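Residents' Workroom: New Tables and Revised Booking Arrangements

Members are advised that the refurbishment of the ground-floor workroom at Sellport House has now been completed. The room reopened on 7/13/18 and is available to all residents who hold a current workroom card.

The principal change concerns the tables. The former worktops had become badly scored over many years of use, and the House Office received a number of complaints on the subject during May. Following a review led by Gunhild Bech, it was agreed that the old tops should be replaced with plain, pale ones, which show dust and spilt glue readily and can be wiped down between sessions. The work was carried out by Wavent at a cost of £232 for each table.
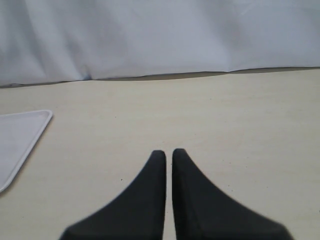

A pale tabletop in the workroom.

Residents are asked to observe the following arrangements. Cutting must be done on a mat, and mats may be borrowed from the cupboard beside the door. Paint, varnish and hot glue may be used only over a covering sheet. Tables should be left clear at the end of each session — this includes offcuts, pins and unfinished pieces, which may be stored on the shelves if labelled with the owner's name and flat number.

Bookings are limited to two hours at a time and may be made through Raluca Bălan at the House Office. A resident who wishes to reserve a table for a longer period, for instance to complete a large sewing or model-making project, should apply in writing to Ionuț Husar.

Any marks or damage should be reported on the day they are noticed. Replacement mats are on order and will be placed in the cupboard on arrival.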